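The Second Pair

The budget line said 125 thousand for the year, and the Gilent quote for one arm took nearly all of it. She read it twice at the kitchen counter at work, then put it under the Pendavance quote, which was cheaper and left out the mounting plate, the spare fingers and the training days.

"Buy the arm," her boss said on the phone. "People like to see an arm."

"We don't have anything to teach it with yet."

"How much is the other thing?"

The other thing was handheld grippers. Yagi sold them in pairs, and a second pair with spare pads would come in under what Gilent wanted for shipping and a service plan. She had worked it out on the back of the Turncombe invoice: 321 hours of table work by June with two pairs, and no arm until the new budget.

He said he would think about it. She knew what that meant — he would ask again after lunch.

She went back to the room to see how the morning was going.

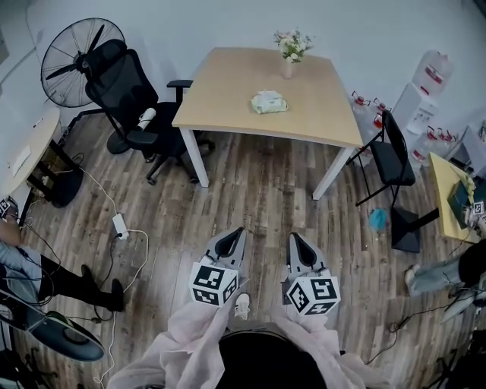
The wipes were next on the task sheet, 100 tries, and then the flowers. She stood by the door with the quotes folded in her hand and tried to picture the Gilent arm bolted down somewhere in there. It would need its own circuit. It would need a fence, and the fence was not in the quote either.

Her phone buzzed. She stepped into the hall.

"What if we lease the arm?" he said.

"Then we pay for it all year and use it in June."

She could hear him typing. Then he asked her how soon Yagi could ship, and she went to find the invoice.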